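Week 8: Learning to fold from demonstrations

Welcome back, everyone, and thank you for the lively questions after the last session (I have tried to work the answers in as we go along). We have spent a good while on rigid things, blocks and cups and so on, and now we come to cloth, which I must admit is my favourite part of the whole course!

The trouble with cloth is that it has no one shape. A cup can be described by where it stands and which way it points, but a towel can bend anywhere, and two towels that look much alike may behave quite differently once you tug a corner. So in the Saterthorpe work, led by Kyu-ri Tak, the fold is learned from demonstrations, with a person guiding both arms and the system recording the camera views and joint positions together.
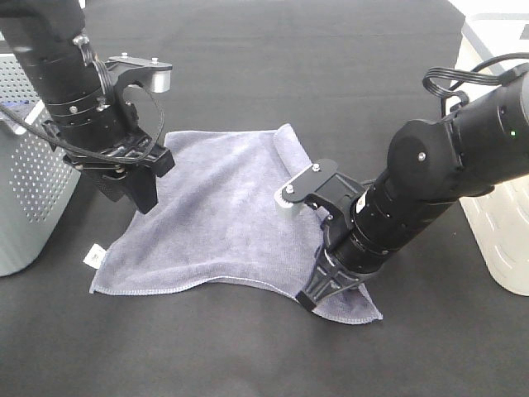
Figure 1. Two-arm towel task: right gripper on the cloth, left gripper just above it.

Do look at the care label and the hem, small as they are. Details like these can help a learned policy tell one edge from another, which matters a great deal when the outline is as uneven as this.

The full set holds 2,909 demonstrations, of which 2,078 were kept for training after the checks described in the April reading. The policy predicts a short run of movements, up to 32 steps, and then looks again before carrying on. Please read the Bianchini chapter before the seminar, and bring a sketch of how you would score a half-finished fold.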